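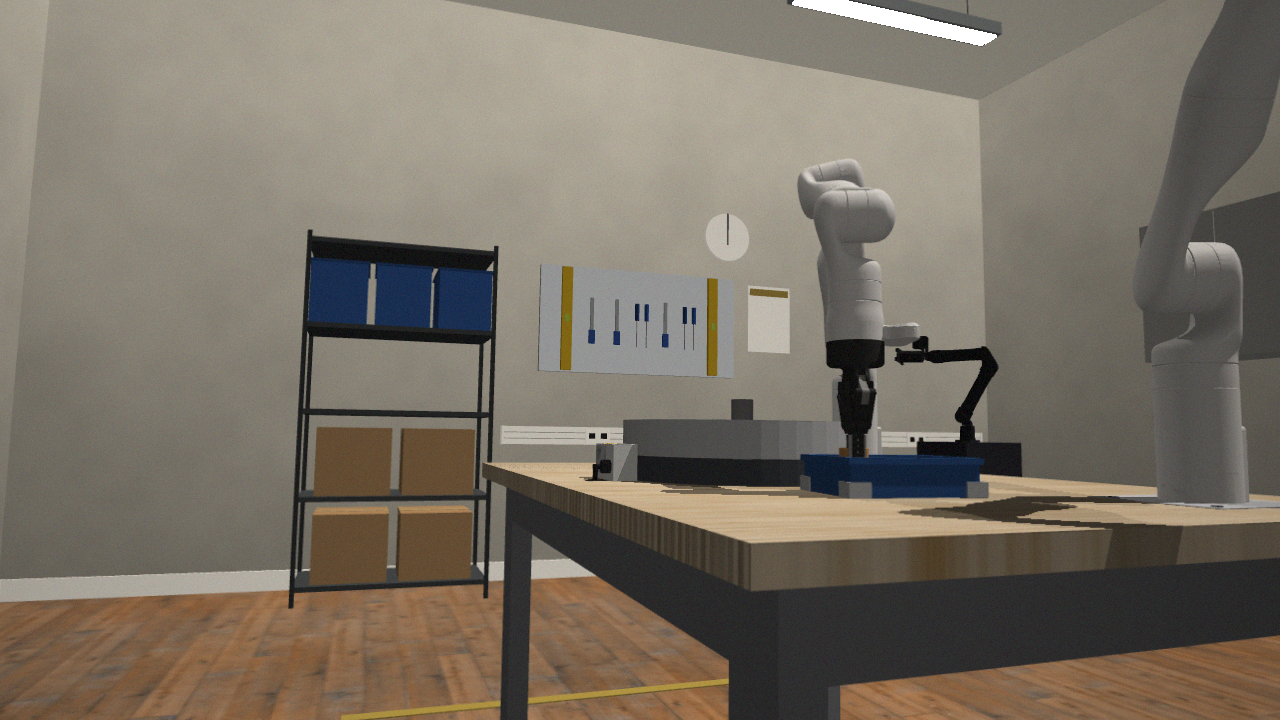 The robot arm reaches into the blue tray in the Pallow club's computer workshop.

Robots That Practice on a Screen

At Pallow School there is a robot club that meets on Sunday afternoons. The club builds its workshop inside a computer. The room has walls, shelves, a clock and a big workbench, and all of it is drawn by a program. This kind of pretend world is called a simulation.

The club is getting ready for the Oritz Challenge, a contest for school teams. The job in the contest sounds easy. A robot arm has to reach into a tray, take hold of a small object and lift it out. The object must not be dropped, and the tray must not be pushed off its place.

Why use a simulation?

A real robot arm costs a lot of money. It can also break. If you tell it to move down too far, it will hit the table, and something may bend. In a simulation, the arm can hit the table and all you have to do is press the restart button.

You can also practice more often. The club's program can run 200 tries in one afternoon. With a real arm, someone would have to put the object back in the tray after every try.

How does the arm move?

Think about your own arm. It bends at the shoulder, at the elbow and at the wrist. A robot arm has bending places too, and they are called joints. Each joint in a robot arm is turned by a motor. To get the arm to a certain spot, the program has to work out how far to turn every joint.

At the end of the arm is the gripper. It is the robot's hand. The club's gripper is black and has narrow fingers that point down toward the table. When the fingers close on something, the program checks how hard they are pressing. A light squeeze lets the object slip. A very hard squeeze can make it shoot out sideways, even in a simulation.

The sides of the tray make the job harder. The fingers have to come down inside the rim without touching it. Try this at home: put an eraser in a lunch box and pick it up with two fingers, keeping your hand straight up and down. Now push the eraser into a corner and try again.

Looking after the floor
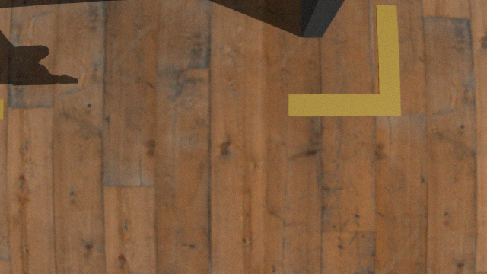
Drunia - Page 64

Children in the club also make the room itself. One team works on the floor. They chose wooden boards, with knots and gray-blue stains, and then added the yellow markings. Some parts of the markings are straight lines, and one part is shaped like the letter L. Real workshops often have lines like these to show where things belong or where people should walk.

The shadows on the boards are drawn by the computer as well. It works out where the light comes from and what is in the way. This matters if a robot uses a camera. A dark patch on the floor could be a shadow, or it could be a thing. A robot that has only seen bright, clean floors may get the two mixed up, so the floor team likes a floor with plenty of marks on it.

Keeping score

Each try gets a number, and the program writes down what happened. Did the fingers close? Did the object come up? Try 2531 is the newest one in the club's log. After every meeting the members read through the tries that failed and choose one thing to change. Changing two things at once makes it hard to know which one helped.

Last December the club's goal was to finish 1000 tries before the winter break. The next goal is to use the second arm at the same bench - one arm will hold the tray still and the other will do the lifting.

Words to know

Simulation: a pretend world made by a computer program.
Joint: a place where a robot arm can bend or turn.
Gripper: the part of a robot that takes hold of things.
Log: a list of what happened, written down in order.

© Drunia Magazine for Young Readers | Sivakumar Press | Contact us | Back to top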